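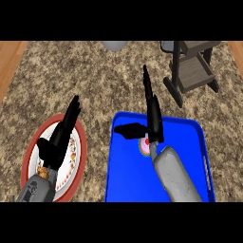
What do you get to see at a robotics open day if you don't know the first thing about robots?
More than you'd think, provided you turn up early, wear shoes you can stand in, and don't mind asking the people in lanyards to say it again more slowly.

I'd had the Omudell open day written on the kitchen calendar since the start of April, and I very nearly didn't go. It was a Friday, it was raining in that thin sideways manner we do so well round here, and the bus to Damdale goes the long way via the retail park and the crematorium. But my sister had gone to the trouble of booking me a ticket (free, but you had to fill in a form with your dietary requirements, which made me hopeful about lunch) and I'd told so many people I was going that staying in with the crossword would have been embarrassing.

So off I went, with a flask, and I'm so glad I did!

Omudell is in the old seed merchant's building behind the station. If you grew up here you'll remember the smell of it. They've kept the big sliding doors and the painted lettering on the gable end, and inside it's all white walls and cables and people eating flapjacks over keyboards. A very nice woman called Elspeth Imrie met us in the entrance and gave us each a sticker to write our names on. My pen ran out halfway, so I was "Marg" all day, and have decided I rather like it.

There were 30 of us, split into two groups, and mine went upstairs first to the simulation room. I'll admit I was a bit disappointed when I heard that. I'd come to see robots, proper ones, and a simulation sounded like being taken to the seaside and shown a postcard. The other group went off to the workshop and we could hear them going "ooh" through the floor.

Well. I take it all back. I could have stayed in that room until teatime.

What they do up there is build little make-believe rooms in the computer and put a make-believe robot in them. The one they had on the big screen was a pair of arms, grey and quite chunky in the forearm, with black hands on the ends that have fingers and a thumb like ours. You look down at them as if they were your own arms, which gave me a funny turn for a minute or two. I kept wanting to wiggle my own fingers to see if anything would happen. There was a speckly carpet, the sort my Auntie Joan had on her landing, with a bit of wooden floor showing past the edge of it, and a dark grey chair. One hand was over a plate with a lovely thick terracotta-coloured rim and little flowers on it, and the other was over a bright blue tray with a pink donut. I've been looking for plates like that ever since, if anyone has seen any. The lump of something golden brown on the plate I took for a bread roll, though the gentleman next to me was firm that it was a pastry, and we agreed to differ.

The young man in charge of the room was Zsolt Rácz, and he had the patience of a saint. I asked him why everything was on the floor. He said the room is shuffled about each time they run it, so the table might be there or might not, and the carpet changes, and so does the crockery. They don't want the robot to learn one kitchen off by heart and then be all at sea in the next one. I said that was exactly my trouble when I go to stay at my son's and can't find the teaspoons, and he wrote it down! I don't know what for.

He told us they had got through 2,944 of these shuffled rooms for this one exercise, which is called Merari. Somebody asked if that was a lot and he pulled a face and said it was a lot for him but not for the computer. The whole idea, as far as I followed it, is that picking up something soft is a good deal harder than picking up something hard. A mug stays mug-shaped if you grip it too tightly. A donut doesn't, and neither does a bread roll, and neither would a ripe plum. And if you practise on the screen first then you aren't sweeping up crumbs all week.

Then we were allowed a go. You put on a pair of gloves with wires coming out of the back (they had three sizes and I was a small) and the hands on the screen copy what you do, or try to. I was dreadful at it. I have been picking things up for a good many years now and I've never given it a thought, but I put my hand down for that donut and sent it off across the tray like a curling stone. Second go, I got hold of it and was so pleased that I opened my hand to clap. The gentleman of the pastry, whose name was Leif Briem and who used to mend church organs, picked it up first time and set it down as gently as you like. He said it was all in not being in a hurry. I'm still a bit cross about it.

Lunch was very good. Egg and cress, cheese and pickle, something with roasted peppers for the vegetarians, and a whole tray of donuts that somebody had clearly enjoyed ordering. I had a long chat with Elspeth over the tea urn about her mother's hip and about whether I thought older people would really want a thing like this in the house. I said I couldn't speak for everybody, but my hands aren't what they were in cold weather, and if something could take a hot dish out of the oven for me without a lot of conversation I would look kindly on it. What I wouldn't want is for it to have a voice. She said people were split on that. I'd also want to know what it did when the cat got under its feet, if it has feet, and she said that was a very good question and went to find someone called Skarphéðinn Hedegaard to answer it, but he was stuck in the workshop with the other group and by the time he came up I'd got a mouthful of sandwich and had forgotten what I was going to say.

After lunch we swapped over and went downstairs. The workshop was noisier and colder, and you had to stand behind a yellow line. They showed us one real hand on a bench, opening and closing, and passed round an old finger with the cover off so we could see the workings. Lovely thing, like the inside of a watch. They also did a handshake demonstration, which a little lad in a dinosaur jumper did three times and then went to the back of the queue to do again. I was glad we'd been upstairs first, as it happens, because I understood much better what they were up to. The other half of the party had it the other way about and I think they had the worse of it, though they did get first pick of the workshop biscuits.

A few bits and bobs in case you fancy it yourself. They're doing another one in the autumn and it'll be on the board at the library. The lift works but it's slow. There's nowhere much to sit in the workshop, so ask for a stool at the front desk, they've plenty. The loos are past the Sivakumar Room on the left, and the hand dryer is ferocious. Parking is £2 at the station, or come on the bus like me and see the crematorium.

I got home at half past five, soaked, and told the cat all about it. Then I took a scone out of the tin and stood there in my coat picking it up and putting it down again, very slowly, watching my thumb.

Next week I promise I'll get back to the allotment, as several of you have asked after the broad beans. They're fine. Something has been at the peas.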